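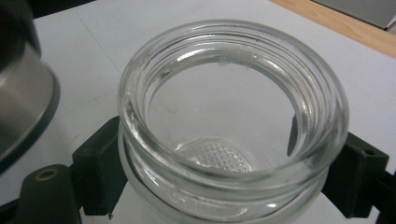
Jar Swap Returns to the Pradia Room

October 2000

The jar shelf is back! After a long quiet stretch over August, when most of us were away or too hot to think about jam, the swap table at Pradia has filled up again, and we could not be happier about it. If you have never been, the idea is very simple. Bring the clean glass jars you don't need, take home the ones you do.

Plain clear jars with wide necks are what people want most, and it's easy to see why. You can get a spoon into them, you can get a hand into most of them, and they pour well into a funnel if you're moving beans or rice from one to another. They also show you what you have left, so you don't end up with three open bags of lentils (guilty!). Please don't throw one out just because the lid has gone missing. We have a whole drawer of spare lids by the sink, and half the fun is trying them until one catches the thread and turns smoothly all the way down.

A few things to check before you bring yours in. Run a fingertip gently around the outside of the neck, then look closely at the rim in good light. A small scuff is fine for buttons, dry pasta or paint brushes, but we keep anything chipped or marked at the rim out of the canning box. Wash jars well and look down inside them too, all the way to the bottom, where that bumpy molded pattern loves to hold on to a little sauce. A bottle brush and warm water with baking soda will shift nearly everything. For labels, rub in some cooking oil, leave it overnight, and scrape with an old card the next morning.

If you're after something to do with your haul, the Cù recipe sheet has been reprinted and there is a stack of them by the door. The pickled carrots are wonderful and need only 3 days in the refrigerator. One batch fills two 500 ml jars with a bit left over for the cook. The spiced pears are on the back – they take longer, but oh, the smell of them!

We're also saving jars for the Lustska supper, where they will go down the long tables with a candle in each. We would love 8 more of the wide ones. They don't have to match, and different heights look lovely once they're lit. Leave them in the crate marked Isa, under the coat hooks, and wrap each one in newspaper so they don't knock together.

Still needed: rubber rings, large lids in any color, and a second funnel. The old one has split – still usable for beans, hopeless for vinegar.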